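Shelf-picking cell: where the money has got to

Those of you who come to these updates only for the numbers may skip to the end, where there are fewer than you would like.

The plan, as agreed in March, is to buy one arm, one parallel-jaw gripper and as little else as we can get away with. Valtard and Kotitz have both quoted. Valtard's price is the lower of the two until you reach page four, where the mounting plate lives. Kotitz includes the plate but regards training as a luxury, like heated seats.

Radomír Rusnák has talked us into running the job in simulation before we sign anything. The licence is 2,194 for the year, which caused some muttering, though less than the last gripper did when it turned out to be too wide for the shelving it had been bought to serve. Simulated fingers can be bent for nothing. The test stock is ordinary grocery stuff, tins and small boxes, and the question that decides the budget is how much room a gripper needs between one board and the next. 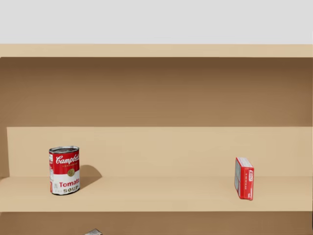
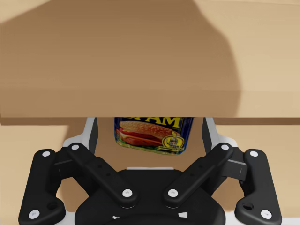

If the standard fingers will do, we save 700 on the custom set and can stop pretending to understand the Kotitz drawing. If they won't, the 700 comes out of the guarding, and the guarding is already down to what Igor Ďurica calls "a firm line on the floor". Spare pads are 26 a pair from either firm, and we should order more than we think we need.

Hilkka Leinonen read the draft of this and objects to the whole order of business. She would fix the shelf spacing first, since a deeper gap costs 200 in brackets and would make half the argument about fingers go away. She also wants the training day put back in, whoever we buy from, and says she will keep wanting it at every meeting until it appears.

Both quotes run out at the end of the month. Comments on the bracket idea to Beryl Dobson, please, before noon on the day of the next meeting and preferably in one email.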